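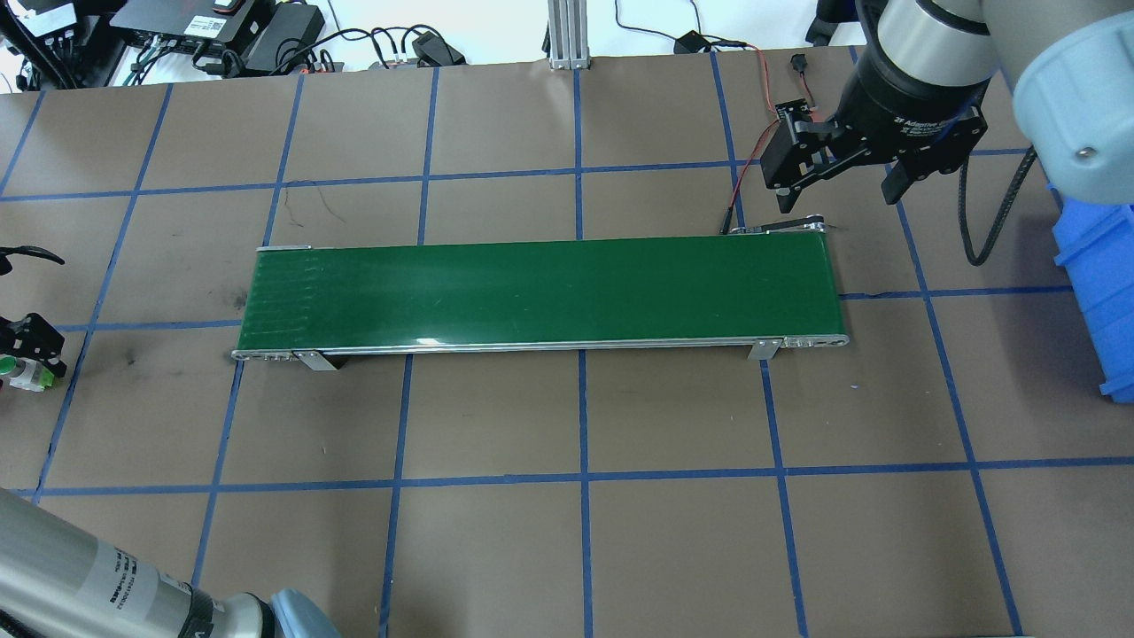 2022-08-31

My sister forwarded me another article about getting up at 4 in the morning. She means well. The man in it, one Kwesi Aryee, sells a morning program called Zarance and claims he gets more done before breakfast than most of us do all day. I read the whole thing, twice in places, and I still couldn't tell you what he gets done.

There's a cold shower. There's a notebook in which he writes down his intentions. Then he walks, then he reads, then he drinks something green. By my reckoning that is a pretty nice vacation day, and I'd probably feel good after it too, at any hour. Where's the laundry? Who is feeding the cat?

I did try it, back in May, so I'm not just being sour. I lasted nine days. The first couple felt wonderful, mostly from smugness. The house was quiet and I cleared out a drawer that had been bothering me since we moved to Marside. After that I was asleep on the couch by eight in the evening and missed two phone calls from my brother, who assumed I was mad at him.

What bugs me is the arithmetic. These people talk as if the early hours were extra, handed out free to anyone with enough character to collect them. You pay for them at the other end. If you go to bed earlier, you've moved your day over, fine, good for you, bakers have done it forever without a newsletter. If you don't go to bed earlier, you're short on sleep, and I have yet to meet a short-on-sleep person whose judgment I'd trust with a grocery list.

The full program costs $749. For that you get videos, a planner and access to a members' group where, I assume, everyone posts at dawn. The page says it has changed more than 1000 lives. Changed how? Compared with what? I wrote in through the contact form to ask if they keep track of who quits, and got back a discount code.

My sister says I'm missing the point and that it's about discipline. Maybe. She bought the planner on its own and I noticed it in her kitchen last time, under the fruit bowl, filled in through the first week.

I get up at 6:30. The drawer is full again, mainly batteries, and I still haven't called my brother back about the second one of those calls.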